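4.2 Open-day sessions

The second set of trials was run during the April open day at the Nuttall building, with the Goralar arm set up in the entrance hall. Visitors came in groups of 13 or fewer and stayed as long as they liked. Most stayed longer than we planned for. Each group picked a target block by shape and color, the operator typed it in, and the arm moved to it with the single finger. No grasping in this part, pushing only.

Over the day 281 requests were logged. Four were dropped from the analysis, all before lunch, all from a loose cable on the Erard controller. Noise in the hall was high and the spoken requests had to be repeated alot, so from early afternoon we switched to written cards. This was not in the protocol. We report both halves together as the error rates were close.

Layouts were reset by hand between groups, blocks put down wherever the visitor wanted. Result: more crowding than in the lab set, often with several blocks on one side of the board and wide gaps on the other (Figure 4).

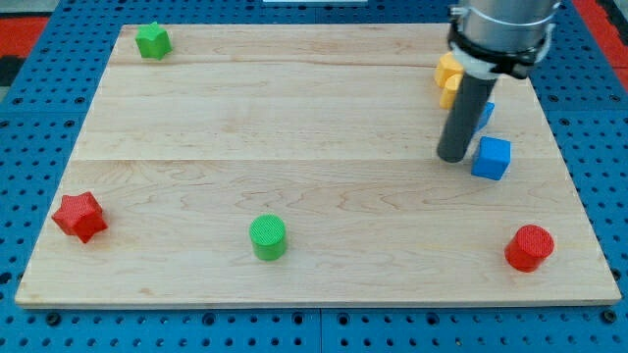
p. 3134

Figure 4. Board with star, cylinder and cube blocks; finger tip just above the wood, next to a blue cube.

Crowded layouts were the hard case. When the finger came down close to a block, it could hide a second one of the same color from view, and the Bameo tracker then tended to merge the two. Same-color pairs set well apart gave no such trouble. We did not retrain betwen sessions.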